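End of lease: wall and fixture notes for tenants

Most bond deductions on an outgoing inspection come from small wall and fixture defects that could have been put right in an afternoon. The notes that follow apply to painted plasterboard and to the fittings normally supplied with a rented unit. Check the lease before starting. Some agreements require written consent for any filling or painting, and a repair made without it can be treated as damage.

Picture hooks and nail holes

Withdraw nails straight, with pincers over a scrap of thin card. Levering against bare plasterboard crushes the paper face and turns a 2 mm hole into a dent the width of the hammer head. Press down any raised rim with the back of a spoon. Fill with a lightweight interior filler, leave it slightly proud, and sand when hard with 180 grit on a flat block. Fingers follow the hollow and leave a dish that shows under side light.

Adhesive hooks

Pull the tab down parallel to the wall, slowly. If the tab has snapped, warm the hook with a hair dryer on low and work dental floss behind it in a sawing motion. Residue rolls off under a dry thumb. Eucalyptus oil removes what is left, but test it behind a door first, as it softens some acrylic paints. Wash the area with mild detergent afterwards or new paint will not hold.

Matching paint

Ask the agent for the paint code. In the Navar Street units the living areas are Frandsen 2154, low sheen, and the bathrooms and laundries are Frandsen 2170, semi-gloss. The two look alike in the tin and quite different on the wall. Stir for a full two minutes. Apply with a small foam roller and feather outward from the repair with an almost dry roller. Brush marks catch the light at any distance. Where the existing coat has faded, a spot repair will show whatever the code, and the usual remedy is to paint corner to corner.
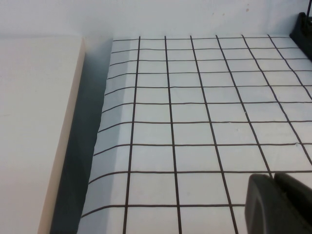
Scuffs on low sheen paint should be cleaned before any thought is given to painting. Use a white cloth, lukewarm water and a drop of dishwashing liquid, working from the bottom of the mark upward. Melamine sponges are abrasive and will polish a low sheen surface to a patch of gloss. Keep them for skirting boards.

Door stops and hinges

A handle-shaped dent behind a door means the stop is missing or loose. Refit it to the skirting with the original screw. If the hole is stripped, pack it with two matchsticks and a little PVA, trim flush and drive the screw again once the glue has set. Squeaking hinges: lift one pin at a time, wipe it, coat lightly with petroleum jelly, replace. Oil runs down the paintwork and collects dust.

Range hood filters

Soak aluminium mesh filters in very hot water with half a cup of washing soda for 20 minutes, then rinse and drain on edge. Do not use washing soda on bare aluminium with a polished finish, as it will grey. The Dadus hoods fitted in older units have a painted frame; dishwashing liquid only.

Window tracks

Vacuum dry before adding water. Loosen packed dirt with an old toothbrush. Clear the weep holes with a cotton bud, never wire.

Silicone

Surface mould on shower silicone usually responds to diluted bleach on folded paper towel, left for an hour with the fan running. Black spots within the bead are permanent. Report these to the agent. Tenants who recut silicone themselves are liable for leaks into the unit below.

Lusen Property Management, tenant information sheets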